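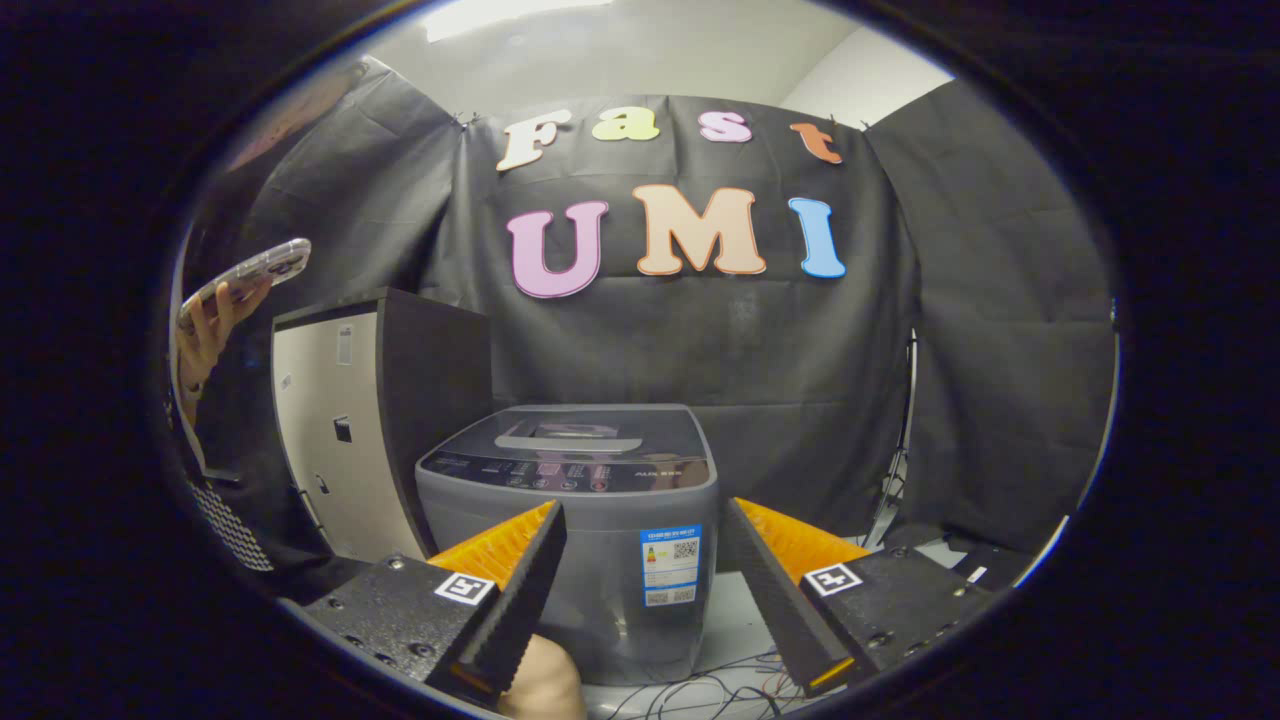 *The laundry corner at Grerkia, with the top-loading machine where most of the sessions take place.*

# People wanted for a laundry study, paid, no experience needed

We look for people who wash their own clothes and are willing to do it in our room for one morning or one afternoon. The study is called Sulell. It is about how people sort, load, unload and fold laundry when the machine opens from the top. Many homes in our area have a front-loading machine, so if you never used the other kind, you are also very welcome.

The corner has a grey top-loading washing machine, a cabinet standing next to it, and black cloth on the walls. The control panel is at the top front edge of the machine, with small round buttons, and the lid has a recessed handle. We will show you the lid and the buttons before you begin.

## What you will do

You come alone, or with one person from your household. A session takes two and a half hours with a break in the middle. First you sort a basket of mixed clothes in the way you would do it at home. Then you load the machine, close the lid and choose a programme. While it runs you have coffee or tea with us and answer a short questionnaire about your habits: how often you wash, who does it, where you dry. After that you take the clothes out, hang a part of them and fold the rest.

All clothes are provided by us. They are second-hand items from Follance, washed before they come to you: shirts, towels, socks, children's trousers and a few wool things which should not go in with the others. Please do not bring your own laundry. Some people asked about this last time and we had to say no.

There is no right way of folding. If you roll your socks, roll them.

## Who can take part

- You are 18 or older.
- You do laundry at home at least twice in a month.
- You can stand for half an hour and bend down to a low basket. A chair is available at all times.
- You understand simple spoken English or Finnish.
- You have no strong allergy to washing powder. We use Kvaran without perfume, but the smell of other products can remain in the room.

We would be especially glad to hear from people over 60 and from people who share a laundry room with neighbours, as we have few of them until now.

## Payment and practical matters

You receive 900 kronor for a complete session, paid to your account within two weeks. If you must stop early, you are paid for the time you were here. Travel by bus or tram is paid back when you show the ticket. Parking is not.

Sessions start at 9:00 and at 13:30, and the last ones are in December. On Monday we have only the morning. The room is on the ground floor and the door is wide enough for a wheelchair, but the toilet is one floor up, by lift. Wear shoes which are comfortable on a hard floor.

## How to sign up

Write to Hertta Kallio at Grerkia, or leave a message on extension 3142. Please give your name, your age, the type of machine you have at home and two times that suit you. Mention reference 2689 so that the message goes to the right list. You will get an answer in a few days, also when the session you wanted is already full.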